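4.2 Do shared-kitchen rules reduce disputes?

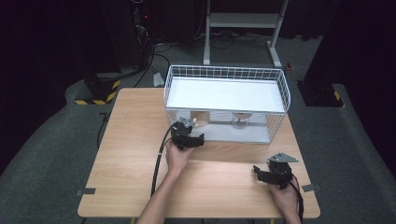
Figure 3. Wire basket with a tan cup and a stemmed glass on a table.

The claim that written kitchen rules reduce conflict among housemates is repeated often and tested rarely. Most of the support for it comes from landlord surveys, in which the people who wrote the rules are asked whether the rules work. We do not find it surprising that they say yes.

Our own data come from 164 tenants in 30 shared houses, all let through two agencies, Stetus and Hanach. Stetus gives each house a printed sheet on dishes, storage and guests. Hanach leaves such matters to the tenants. In April each tenant filled out a diary listing any disagreement over the kitchen, however small, and what it concerned.

Tenants in the Stetus houses reported slightly fewer disagreements. An earlier report by Mkhize treated a gap of this kind as proof that the sheet works, and we think that reading goes too far. Stetus tenants were older and had lived together longer. Once length of stay is taken into account, most of the difference is gone, and what remains could easily be chance in a sample this small.

The diaries are more useful for what people argued over. Of the disagreements with a stated cause, 55 concerned items left out or put away in the wrong place, mostly cups, glasses and pans. Food theft, the favorite topic of advice columns, came up far less. Several tenants complained that nobody could agree on which cups were shared. One wrote that she had stopped buying glasses because "they turn into house glasses in a week."

Giving each tenant a separate container is the usual remedy, and the Puvo guide to shared living recommends it with great confidence. The guide cites no evidence. In our sample, houses with separate containers had as many disputes over misplaced items as houses without them. It may be that containers help and that only quarrelsome houses bother to get them. A diary study cannot separate these two accounts, and we have not seen a study that does.

There are further limits. Diaries depend on memory and mood, and a tenant who is already annoyed probably writes more down. Chantelle Mtshali, who coded the entries, found pairs of housemates describing what was clearly the same argument as two different ones. We merged these where the dates matched, but others must have slipped through. A one-month diary also misses the end of a lease, when shared belongings have to be divided up.

We therefore make no recommendation on written rules. Section 4.3 turns to cleaning schedules, where the published claims are stronger and the evidence is no better.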